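Garkell is up 20% since the guidance raise and I keep reading that the meal kit business is "fixed." I went through the filing last night. I don't see it.

Start with subscribers. They stopped reporting active customers in July and switched to "engaged households." An engaged household is anyone who opened the app in the past 45 days. My brother-in-law is an engaged household. He canceled two years ago.

Then the margin story. Most of the improvement is lower marketing spend. Fine, but this is a company where people leave after the third discounted box. Cut the ads and you look great for two quarters. Then what?

Cameron Geddes at Swanson has a target 30% above today's price. His note assumes churn falls by half. I read it twice looking for the reason churn would do that. Maybe it's in a footnote I missed.
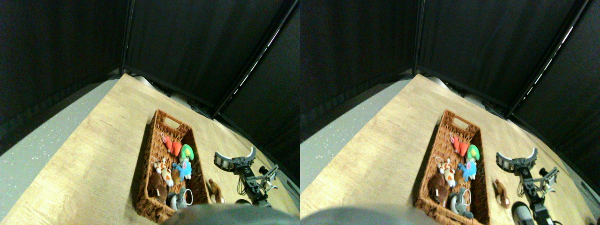 Also, the Plirko deal. Management calls it a "grocery partnership." As far as I can tell, it's a shelf test with no minimum order. Jondis signed something similar and quietly dropped it from their slides a year later.

Someone will say I was wrong on this at the IPO. I was early, and I lost money being early, so take that into account.

No position either way right now. If they bring back the old customer number next quarter and it's up, I'll say so here. Sheena Innes asked about the debt, will get to that tomorrow.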